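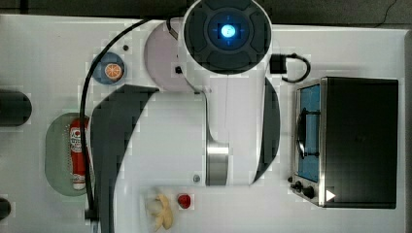

August 2023

Long day, and most of it went to the arm stopping in the middle of a move. Writing this down while I still have the order of it straight.

Got in early and ran the table task the same as yesterday. The first 16 runs were fine. On the next one the arm picked up the ketchup, lifted, started to turn and then froze with a protective stop. No contact with anything. The log said joint torque out of range, which tells me very little. I cleared it and started again, and it did the same thing seven runs later.

Su-bin thought it was the payload setting. Somebody had left it on the value from the Cumow job in March, with the heavier tool, so she put in the right figure and we went again. It got further but stopped all the same. I left her number in anyway.

Chang-ho wanted to blame the Rukstead update. He has wanted to blame it for everything for two weeks. We rolled back to the old version, which took 40 minutes with the restart and the checks, and the fault came back on the third run. He went to lunch.

After that I quit watching the screen and watched the arm. I had Woo-jin hold the enable switch and jog the base slowly while I stood outside the tape and looked at the cable. It runs out from the arm in a loop and down over the left side of the table, across the green plate. Past a certain angle on the base joint the loop pulled straight and the connector took the strain. At low speed the arm just pushed through it. At 80 percent it tripped.
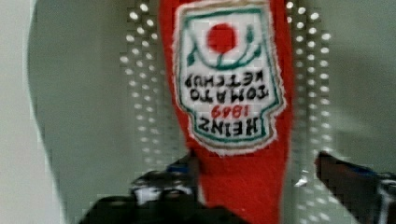 The grip itself was never the problem. I checked it several times because my first worry was a dropped bottle, and the fingers held in every stop we had. Power stayed on to the gripper too. I want that in the report to Sandra, since she asked last month what happens to the object when the arm faults, and I gave her an answer I hadn't tested.

The part I don't like is the restart. After two of the stops I cleared the fault from the pendant and the arm went on with the old move right away, from where it was. I had expected it to wait for a new start command. Woo-jin had been reaching for the toaster oven a minute earlier to straighten it. He was clear by then, but it was luck and I told him so. New rule as of this afternoon: after any stop, full program reset, and hands off the table until whoever has the pendant says so out loud. Aoi is going to look at whether Anum's controller can force it in the settings. She thinks yes, under the safety page – I couldn't find it.

For tomorrow: reroute the cable with more slack, strain relief at the connector, and a limit on the base angle until the new ties come from Son. Check the connector pins for damage. Start at 40 percent speed and work up.

Ate the leftover rice at my desk. Home after nine.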